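Ticket 703 — Uvus, handover drops the keys
Status: open

Hi Povilas, me again! The two-arm handover was fine all weekend, then on Monday it started losing the keys on maybe every other go. I've swapped the USB hub, re-homed both arms and tightened the finger screws (one was a bit loose, sorry). No change. The keychain is my test piece because the split ring is thin and slippery, so it shows up a weak grip fast.

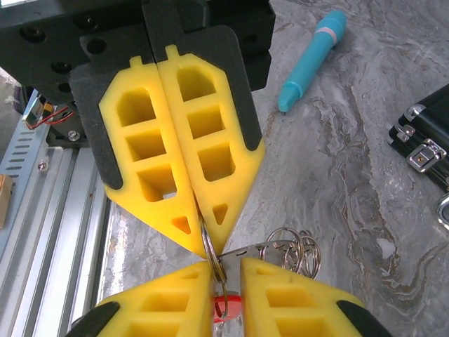 Photo: Ojārs Kuusk

The upper fingers have the ring right at their tips there, with the red tag down between the lower pair. I think the upper arm lets go too early — the release delay is set to 30 ms in my config and I don't remember changing it. Going to try it 3 times longer tonight and I'll post the log. Is there a sane default?

Ojārs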